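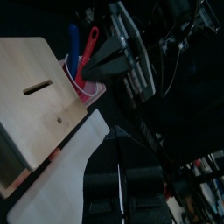 Testwood Neighbors List: Cars and Parking

Re: Catalytic converter thefts near Sunell Street
21/06/2022

> Has anyone else on the Sunell side lost a converter this month? Mine went overnight and the shop wants a fortune. The officer I talked to said there were three more on Butt Lane.
> Also, does engraving the thing do any good?

Oh no, so sorry! Ours got taken last November, same deal, parked right under the streetlight (so much for that). It took the guy maybe two minutes, and my neighbor slept through the whole racket with her window open. 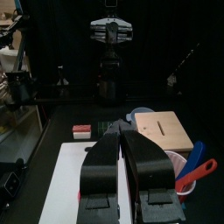

Gripper over the black tabletop

On the engraving, I had mine done at the Kustitz Garage day. They got through nearly 60 cars and I was stuck in line behind a bread truck all morning, but it was free! I paid $178 for the shield later and I'd do that again before anything else.
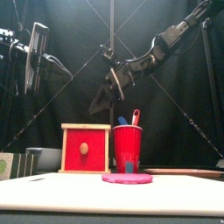 Red cup and pink disc

Do file the report even if you skip insurance. I put mine off for a week and then my claim got bounced, ugh.
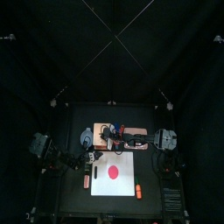

Two arms, black curtains

Which end of Butt Lane was it, by the way? My sister parks by the laundromat and I want to warn her tonight.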